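Strings go sharp when fretted on the first three frets, fine at the 12th
Setup and Repair > Electric guitar

Posted by Godfrey Muli

I have a Pamar offset, 25.5 inch scale, bolt-on maple neck, rosewood board, bought used in April. Open strings tune up without trouble and the tuner needle sits still. The 12th fret harmonic and the fretted 12th agree on all six strings, so I take it the saddles are where they should be. The problem is at the other end of the neck. A first-position F or an open E chord sounds sour, and the tuner confirms it: the G string at the first fret reads 10 cents sharp, the low E at the first fret reads 8, and it gets better as I go up. By the fifth fret it is close enough that I stop hearing it.

What I have done so far:

New strings, 10 to 46, stretched in.
Checked relief with a capo at the first fret and a finger at the last. There is a small gap in the middle, which looks normal.
Moved the G saddle back. This helped the first fret slightly and made the 12th flat, so I put it back.
Tried a lighter touch with the left hand. It makes a difference of one or two cents and no more.

The nut looks like molded plastic and I believe it is the one the guitar shipped with. The previous owner fitted Hapeta locking tuners. Before I pay for a fret job I would like to know whether this is frets, nut or neck. I own feeler gauges and a decent strobe tuner app but no nut files.

Posted by Lakshmi Poojary

Nut slots. The pattern you describe, worst at the first fret and fading by the fifth, with a correct 12th, is what a high nut does. When the string sits too high at the nut it has to be bent down further to reach the first fret, and bending raises tension. The effect shrinks quickly as you move away from the nut. Moving the saddle cannot fix it, as you found.

To check it, hold each string down between the second and third frets so that it touches the second fret, then look at the gap between the string and the top of the first fret. It should be very small: a few thousandths of an inch on the wound strings, less on the plain ones. If you tap the string over the first fret you should hear a faint click. If you can slide a thick feeler gauge in there without moving the string, the slot is high. Measure with the guitar in playing position and tuned to pitch.

If the slots are high, they need to be filed. Angle the file down toward the headstock so that the string's contact point is at the front edge of the nut, where it meets the fingerboard. If the string rests on the back of the slot, the speaking length is longer than the fret spacing assumes, and you get the same fault in a milder form. File a few strokes, put the string back, tune, measure, repeat. Loosen the neighboring strings one at a time so the neck does not shift much between readings.
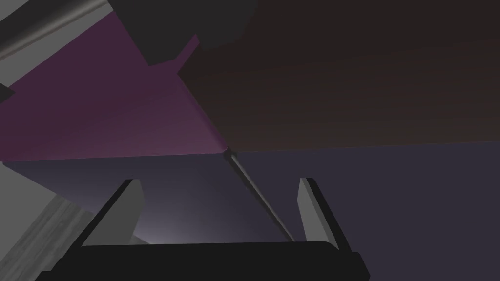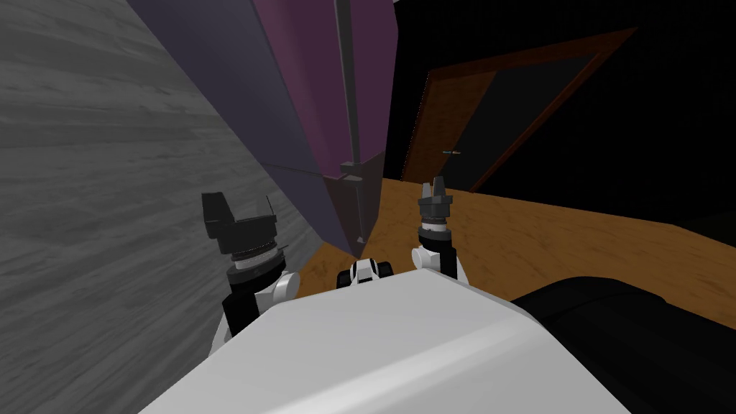 Do not use folded sandpaper or a torch-tip cleaner on the wound strings. People do, and the slots come out with a wavy floor that pinches the winding. You then get a ping when you tune and a string that returns sharp after a bend. A set of gauged files costs more than having the job done once, so if this is your only guitar, take it to a shop and ask for nut slots only. Flokau makes a pre-slotted blank that fits that neck width if one of the slots goes too deep, but even a pre-slotted nut is sold high and has to be finished by hand.

I would leave the frets alone until this is done. Tall frets can cause sharp notes if you press hard, but you would hear it all over the neck, and you say it goes away.

Posted by Upendo Nyanda

had the same on mine, put heavier strings on and it got better. maybe try 11s

Posted by Pieter Joubert

Lakshmi's test is the right one and I would do it before anything else. Two additions.

Heavier strings may reduce the error, as they have more tension to begin with and are harder to pull sharp with the fingers. The nut is still high, though, and the slots may now be too narrow, which adds binding to the list. I would stay on 10s until the height is correct.

Second, check relief again after the nut is cut. Relief has little effect at the first fret compared with nut height, but if the neck has moved since you last looked, the action over the whole board will be off and you will be chasing two things. The order I use is relief, then nut, then bridge height, then intonation – and back to the start if the truss rod gets touched. On a Nenen bridge the height screws tend to creep with vibration, so a drop of low-strength thread locker is worth the trouble once you are happy.

Also tune to the attack or to the sustain, but use the same one for both readings. A plain G picked hard can start several cents sharp and settle, and that alone can account for part of your 10.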